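Household Robot Task Rules: Questions We Keep Getting

Maintained by Marijke Cuypers for the Lesia working group. Last changed 13/10/2025.

Why does a simulated run need rules at all? Nothing can break.

True, and that is the problem. A vendor can run 3,000 dining room trials overnight, throw out the ugly ones and send us the rest. The rules exist so that a pass means the same thing at Wuritz as it does at Famora. Whether they manage it is another matter.

Does a pass in simulation count toward a safety claim?

No. Please stop asking us to soften this. A simulated fork weighs whatever somebody typed in. You may cite a pass as evidence that the control software ran the task as written, and that's all.

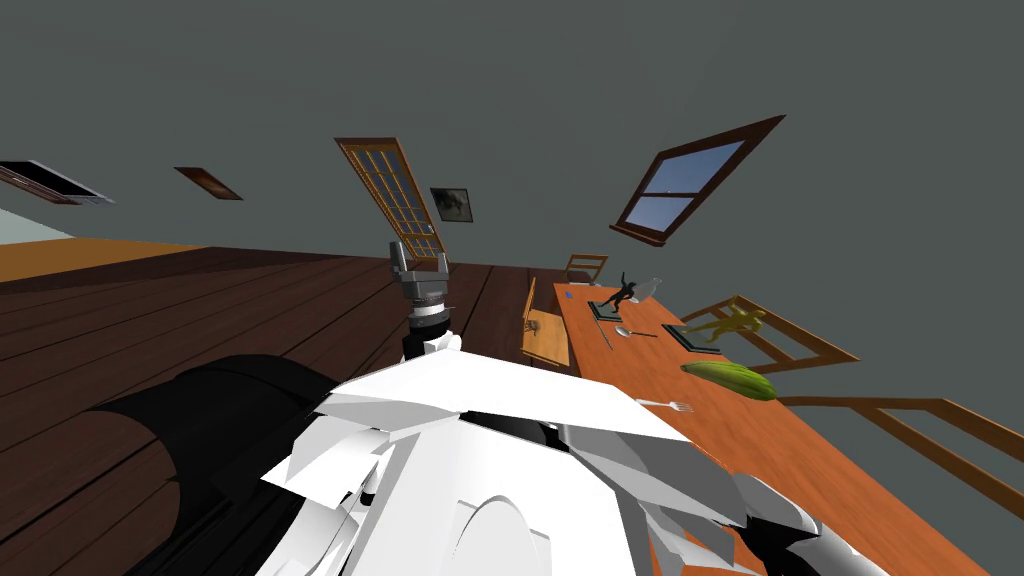
Some vendors answer that their physics settings are "validated." Ask against what. Shaohua Gu has put that question to several of them and is still waiting for a document with numbers in it.

What has to be submitted for each trial?

The full log, the random seed, the scene file and every camera view, start to finish. Highlights don't count. If the wrist view shows mostly wall, send it anyway – we want to know what the policy had to work with.

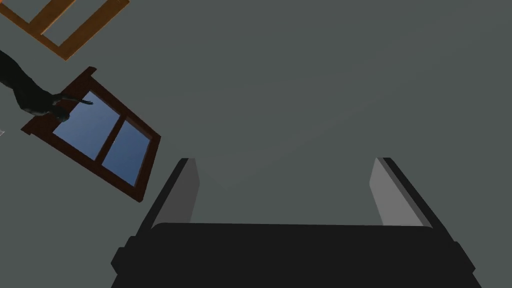 Wrist view, gripper open, window at upper left.

Can we pick which trials to send?

You can't. Draw 50 at random from the complete set and publish the seed used for the draw. Rule 2 used to say "a representative selection," and you can guess how representative those were.

Who decides if a grasp was successful?

A script first, then a human reviewer who doesn't work for the vendor. Marek Oravec argued for script only. I've seen scripts score an object stuck halfway through a tabletop as "held," so I voted against.

What if the camera view has almost nothing in it?

Mark the stretch as low information and leave it in.
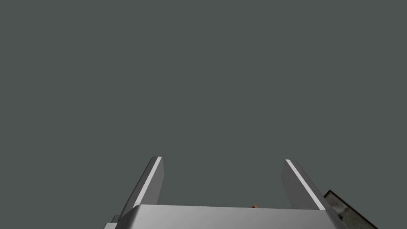 Cutting such stretches makes a policy look more sure of itself than it is. If they add up to more than 20 percent of a trial, say so on the cover sheet. Šimek asked for an exemption and didn't get one.

Is a certificate planned?

There's a draft, due for comment in November. I have my doubts. A badge on a box tells a buyer very little about what was tested, and the draft doesn't yet require the scene files to be public. Send objections to Janka Šindelář, with the rule number in the subject line.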